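**Desk organizer, lower left drawer sticking**
Opened by: Rosemarie Schmieder
Assigned to: Arne Kohlhase
Status: open

The lower left drawer catches roughly halfway and won't close unless I lift it. Started Saturday. 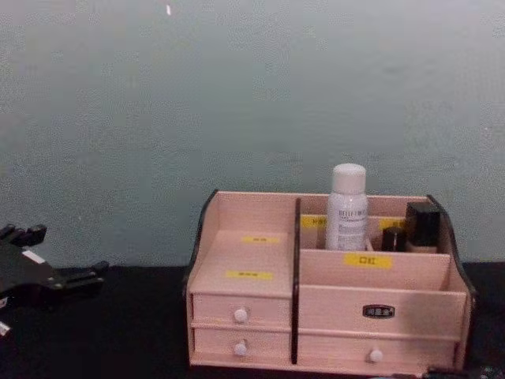 Arne: Drawer fronts on these Takel units swell a little in August. Take out both small drawers on the left, the ones with the round white knobs, and swap them. Tell me which one sticks.

Rosemarie: Swapped. Same slot sticks, so it's the runner.

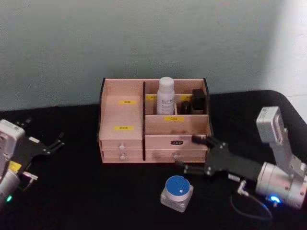

Arne: OK. Rub candle wax on the runner, then open and close it five times. If it still catches I'll order a new one from Baumgart.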